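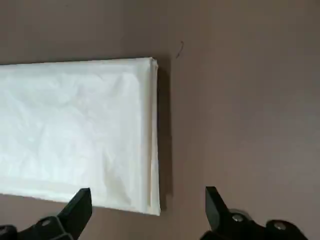 Community > Home & Cleaning > Laundry > Table Linens

Yellow marks on stored cotton napkins

Posted by kurnutstead_kate, January 7, 2020
2 comments

I have a stack of plain white cotton napkins that were put away clean in July. I took them out last week and most have yellow lines along the folds. A normal warm wash did nothing. Is there a way to get them white again without chlorine bleach?
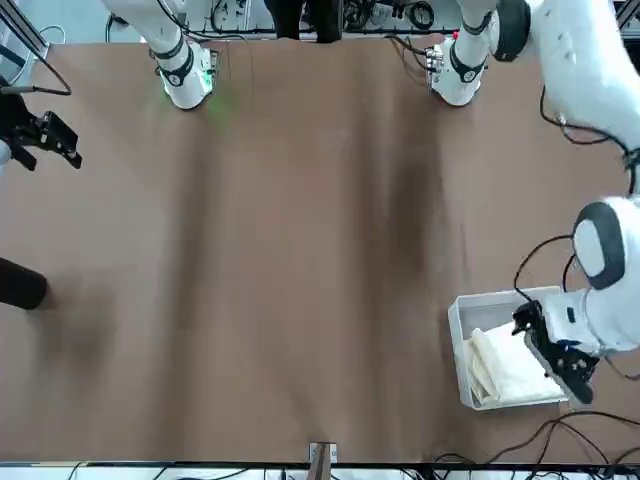

They were in a cardboard box on a closet shelf, if that matters.

fondavthorpe
17 shares

It does matter. Cardboard is acidic and yellows cotton over time. Soak the napkins overnight in hot water with oxygen bleach, one scoop to a bucket, then wash as usual. Check the folds before you use the dryer. If any yellow is left, soak them again. 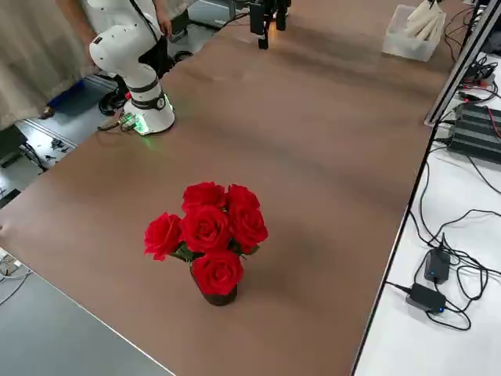 Red roses in a small dark vase

For storage, use acid-free tissue and refold them along different lines every few months. I do 20 at a time and it takes an evening.

song400

Lemon juice and sun. Worked for my grandmother.

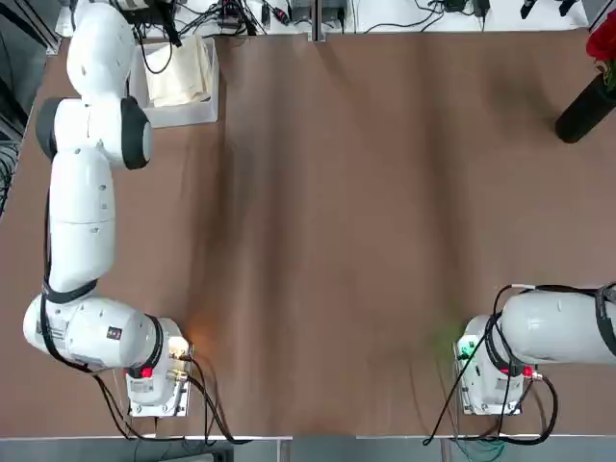
Rinse them well after, or the juice leaves its own marks. I never iron mine before putting them away, and no starch either.

3 shares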